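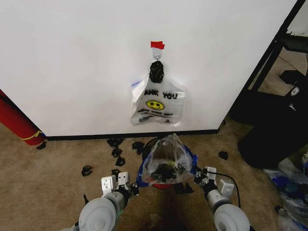
A shopping bag with a smiley face, on a wall hook

Call for student fellows: Clundau Mobility Program

Applications are open for the second round of Clundau fellowships, and we'd love to hear from you! The program places 20 students and early-career staff at one of our two partner campuses, Grerkau and Stemov, for a full semester starting in March.

You'll join a working group on how universities recognise each other's courses - a dry topic on paper, but last round's fellows had a great time with it and got 159 course matches approved. You'll also sit in on faculty meetings, help run the Van Damme seminar and have plenty of time for your own project.

Who can apply: anyone enrolled or employed at a member university, in any field. You don't need a second language, though we run free evening classes if you'd like to pick one up.

Please send a CV, the name of one referee and a statement of up to 300 words on what you'd like to work on. Rough ideas are very welcome.

Email everything to the Clundau program office by Dec 9, 2020. Travel and housing are covered.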